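July 2026

Moving the subdomains off the old box

Everything under the personal domain still runs on Clitetti, apart from the landing page, which went over to Mernis in April. Remaining on Clitetti: the CV (English and Greek), Kimie's photo index, the link list, and the build log viewer that Filippos uses. Plan is to move them one at a time and leave the old host answering with redirects.

CV done first. Static files, 13 in all, copied with permissions intact. The Greek version served with the wrong character set until I put the header in the site config. The English one was fine either way. Certificate issued on the second attempt; the first failed on a stale AAAA record pointing at the old address. Record removed, TTL set to 322 seconds for the duration.

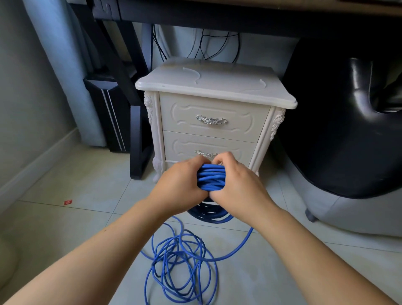 Redirect map next. The old server log gives 661 distinct paths requested, most of them bots trying login pages. After filtering, 11 are worth keeping. Orestis wants the map generated from the log by script. I wrote it by hand, one line per path, and put it in the repository with the rest of the config. Patching is separate and still to do: blue cable for the Mernis side, wound into hanks, the loops laid parallel and kept tight. Label both ends before anything goes in the rack.

Log viewer not touched. It has the old hostname written into two templates and I have not found where the third reference comes from. Stelios thinks the cron job. Check crontab for the zavis user as well as root.

Open:
- photo index, ask Kimie which sizes are still linked
- mail alias for the contact page
- AAAA record back in once the new address answers

K. Rallis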